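Potluck Supper Club - Frequently Asked Questions

Welcome! We get a lot of the same questions before each supper, so we've put the answers in one spot. If you've never come along, we'd love to have you.

When and where do you meet?
First Monday of the month, 6:30 pm, in the downstairs hall at the Erum Community Centre. Doors open at 6 if you need to plug something in. We skip January, and the December supper is the big one (come hungry!).

Do I have to be a member?
Not for your first visit. After that it's $19 a year for a household, and that covers the hall, tea, coffee and dish soap. We're at 106 members right now and there's always room for more.

What should I bring?
One dish that feeds six to eight people. It can be a salad, a curry, a tray of squares, your grandmother's cabbage rolls, anything you're excited to share. Shop-bought is fine too. We'd much rather see you with a bag of buns than not see you at all.

What if everyone brings dessert?
It happened once and it was a wonderful night. Most months it sorts itself out, but there's a sign-up sheet by the door if you'd like to plan ahead.

Do I need to label my food?
Yes, please. Write down the main ingredients on a card, and mark nuts, dairy, eggs, gluten, shellfish and sesame clearly. Cards and pens are on the first table. Dishes made without nuts go on their own table, with their own serving spoons.

How do I keep things hot?
Wrap the dish in a couple of old towels and put it in a cooler - it works just as well for hot food as for cold. There are two ovens in the kitchen for warming up, but not for cooking from scratch.

Are kids welcome?
Very much so! Under-twelves don't need to bring anything. Shaimaa Gaber runs a dumpling-folding table for them most months, and the grown-ups keep sneaking in.

Can I get the recipes?
Yes! Our recipe binder has 54 favourites in it so far, and you're welcome to copy any of them out. To add your own, hand it to Prapai Saengthong at the supper. Her green papaya salad is on page 3, and it's worth joining for that alone. 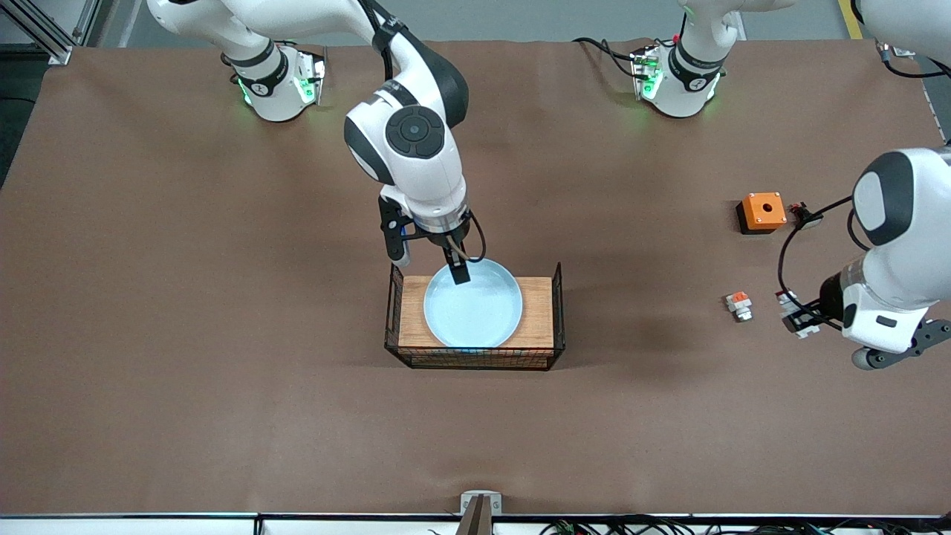 Erum Potluck Supper Club - Plate in a Wire Basket

Do I bring my own plate?
You can, and plenty of people do, but the hall has plates, bowls and cutlery for everyone. Scrape and rinse when you're done and leave them by the sink.

I left my dish behind. Is it gone?
Probably not! We keep leftover dishes on the shelf by the kitchen door until the next supper. A bit of masking tape with your name on the bottom helps a lot.

How can I help out?
Come at 5:30 to set up, or stay after for washing up. The washing-up crew has the best music and first pick of the leftovers.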